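Rechercher dans les fils
Tapez un mot-clé OK

Parveen Jayasinghe
mercredi 25 décembre

1/ Point sur la collecte Flostier. On rassemble des démonstrations de manipulation de linge à la pince tenue en main, pour entraîner le modèle de saisie.

2/ On en est à 312 démos gardées. 74 rejetées en novembre, presque toutes pour la même raison : départ trop rapide, le suivi décroche.

3/ Consigne depuis : marquer un arrêt au-dessus de l'objet avant de fermer les doigts. Et une seule pièce de tissu par démo.

4/ Le textile sombre reste le plus pénible à annoter. Sur du noir, les plis se distinguent mal et Briem place le contour n'importe où. Je corrige à la main, 27 clips cette semaine.

5/ Je tiens à varier les logements. Un modèle qui n'a vu que la table d'Olby ne sait rien faire sur une couverture.

6/ Tissu noir à plat sur la couverture rose, deux vues :

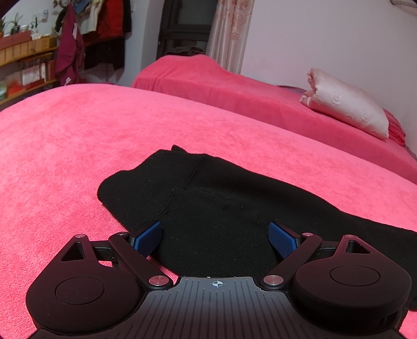
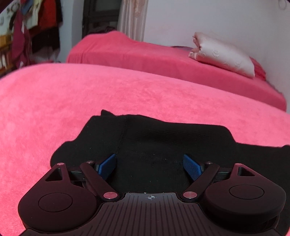
7/ Barker demande si 200 démos de plus sur tissu noir suffiraient, ou s'il vaut mieux refaire d'abord l'annotation des anciennes. Je penche pour l'annotation. Je relance l'entraînement une fois que c'est fait.

À lire aussi
Calibrer l'ouverture des doigts avant une session
Annoter les plis : nos règles, version de novembre
Flostier : nommer ses clips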